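Home Forums Hardware Teleop and Gloves Search Log in

Glove jumps mid episode, arm replayed it into the table

April, 11:52 pm
by slotcar_eng

Quick one before I go to bed, sorry if this is messy. We record hand demos with a wired glove and the handheld gripper, then replay on the Kotness arm. Glove goes through a Natport hub into the Wana recorder. 463 episodes in this batch. Everything up to 216 replays fine. Episode 216, the wrist target jumps sideways and down partway thru the grasp, and the arm followed it. Hit the table with the fingers closed, faulted out, bent one fingertip. Hands were clear. Wasn't pretty tho.

Wana log says nothing. No dropped packets, no warning. Tracker looks solid. Marker cube calibration was done at the start of the session, same as always. What am I missing?

Bench and the calibration hold:
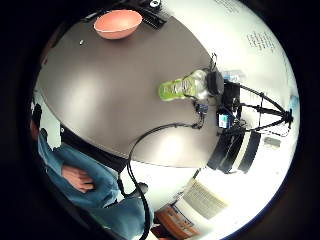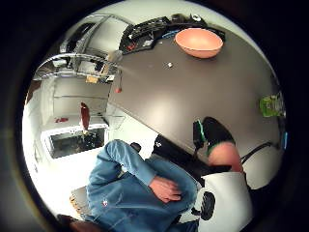
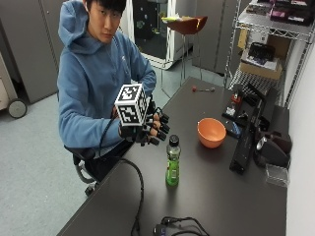

ferrite_bead: Before you touch the calibration, check the strain relief on the glove lead. We had the exact same thing, wrist target steps over in a single frame and stays there. Was the connector. Cable weight hanging off the bench edge pulls on the plug, plug half unseats, glove resets its IMU and comes back with a new heading. Recorder never sees a gap if the hub holds the port open.

Also why did the arm follow a jump like that at all? No velocity clamp on replay??

- - -

slotcar_eng
April, 7:15 am

There is a clamp. It's on joint velocity, and its set to the default from Kotness. The jump got smeared by the interpolation so every step was legal. It just went legally into the table.

Will look at the plug when I get in. Cable does go over the front edge, yeah. Always has.

- - -

nullspace_ned

I don't buy the connector. If the IMU reset you'd get a heading error, so the rotation would be off and position would be fine. He said sideways and DOWN. That's a transform problem. Somebody bumped a camera, or the cube solve was bad from the start and you only notice when the hand gets to one side of the table.

Look at the reprojection error on the cube frames. Hand wrapped around the bottom corner of the cube = fewer clean marker edges. Seen people grip it like that and cover half a face, solver flips to the mirrored pose for a few frames and averages it in.

- - -

ferrite_bead

If the cube solve was bad from the start, episodes 1 to 215 would be bad too. They replay fine, he said so.

And heading error does move the fingertips if the wrist is the root and the offset to the tracker is long. Which it is if you strap the puck on the forearm. Rotate about the wrong point and your tips go sideways. Down too if pitch came back wrong.

- - -

nullspace_ned

Fine. On a forearm mount, sure. Still want to see the reprojection numbers.

- - -

quietgantry

Different question. Was the estop in reach of whoever ran the replay? You said hands were clear but was that on purpose or luck

- - -

slotcar_eng
April, 12:40 pm

On purpose for the hands, luck for the estop. It was on the other end of the bench and I was at the keyboard. Would've had to walk. By the time I'd turned my head the arm had already faulted. Moved it next to the keyboard this morning, should have been there since day one, I know.

OK so, results. Did a bunch of this on a lunch break so bear with me.

Reprojection on the cube frames is fine. Better than last month. So sorry ned, not the cube.

Plug: tape is gone off the strain relief on the glove end. The other end, where it goes into the little connector box, is snug. If I hold the glove still and let the loop hang, nothing. If I drag the cable sideways along the table edge it cuts out and comes back. Wana shows a green light the whole time. GREEN. The recorder just repeats the last sample until the glove comes back.

- - -

ferrite_bead

There it is. Held samples. Plot the raw finger joints and look for a flat line right before the jump.

- - -

slotcar_eng

Flat line. 300 ms. Every finger joint identical to the last digit, then everything moves at once. Wrist heading comes back rotated. Ugh.

So now I'm going thru everything after 216 because I figure the glove got re-zeroed there and stayed wrong.

- - -

tinsnips_44

Thats the bit that would worry me more than the fingertip. One crash you can see. The rest of the batch after it you'd have trained on.

We throw out everything from the first held run to the next calibration. No exceptions, even if it looks ok. Had a long argument about it here and the people who wanted to rescue data lost.

- - -

nullspace_ned

Throwing out more than half a batch over a constant rotation is silly. If it's constant you can solve for it. Take any episode after the reset where the gripper and the glove hold the same object, you have the relative pose, back out the offset, apply it to the lot. Afternoon's work.

- - -

tinsnips_44

IF its constant. Loose plug. It didn't fall out one time and then behave for the rest of the session. Every cutout gives you a new offset and you'd have to segment on each one. And some of them will be shorter than whatever threshold you pick.

- - -

nullspace_ned

Then segment on each one. Identical samples to the last digit are trivial to find, real sensor noise never repeats like that. Two in a row is already suspicous.

- - -

fixturegremlin

Two in a row is normal on that recorder btw. Wana upsamples the glove stream to match the cameras so you get doubles all day long. Look for 3 or more. We found this out after flagging an entire day as corrupt.

- - -

slotcar_eng
April, 6:05 pm

fixturegremlin thank you, I had just flagged an entire day as corrupt

With 3 or more it's a much smaller list. First held run is 216, then a handful scattered after it, then a cluster near the end. The cluster lines up with the stretch where we were reaching to the far side of the table for the bowl. Makes sense, arm goes out, cable gets dragged over the edge.

Not replaying any of those. Undecided on the rest.

- - -

quietgantry

Please don't replay the "rest" at full speed either. You've got a bent fingertip and a clamp that passed the bad motion. Put a floor plane in the controller. Kotness has a workspace box under the safety tab, set the bottom a bit above the table surface and it stops before contact whatever the demo says. It's off by default, which I think is a terrible choice, but there it is.

- - -

slotcar_eng

It was off. Set now. Bottom of the box has to be pretty low or we can't pick up small parts, so it protects the table from a dive but not a slow scrape.

- - -

quietgantry

Slow scrape you can catch with the force limit. Turn that down too and take the nuisance trips for a while.

- - -

dovetail_ohm

On the cable side. We use the Yáñez clamp on the bench edge, the one with the rubber jaw, and leave a service loop between the clamp and the wrist. Weight of the hanging part goes on the clamp and the plug sees none of it. Second tie on the forearm below the tracker strap. Don't put it on the glove itself, it tugs the fingers and people start moving weird.

Also route it so it isn't across the lap. When the person leans back in the chair it pulls. When they roll the chair it REALLY pulls.

- - -

ferrite_bead

+1 on the chair. Ours got a caster over it once. Cable looked fine from outside, intermittent forever after. If yours has ever been on the floor under a chair I'd swap it and not bother testing.

- - -

nullspace_ned

Swap it sure but test first or you'll never know which one it was. Wiggle test with the old cable clamped, then again with the new one. If the clamped old one is clean it was the plug.

- - -

ferrite_bead

A new cable costs less than the time spent on that. I'd still swap.

- - -

slotcar_eng
April, 9:30 pm

Did it ned's way cause I don't have a spare until the order comes. Old cable, clamped at the edge (regular spring clamp, no Yáñez here), new tape on the strain relief. Dragged the loop, rolled the chair, leaned back. No held runs. So plug, probably, but spare is ordered anyway.

Also wrote a dumb little watcher that reads the raw stream and beeps at 3 identical samples. Doesn't trust the green light. If it beeps we stop, recalibrate with the cube, and mark the episode.

For the old batch: keeping everything before 216. Ned's offset solve on the stuff after, but only as a side set, not for replay on the arm. tinsnips I know, I know.

- - -

tinsnips_44

Your funeral. Keep the side set in a seperate folder with an ugly name.

- - -

fixturegremlin

Can you post the watcher? And which port on the Natport is the glove on? Ours only does the silent hold on the powered ports, the plain ones throw a disconnect like they should.

- - -

slotcar_eng

Powered one. Will try the plain port in the morning and put the script up after.

Reply Watch thread Back to Teleop and Gloves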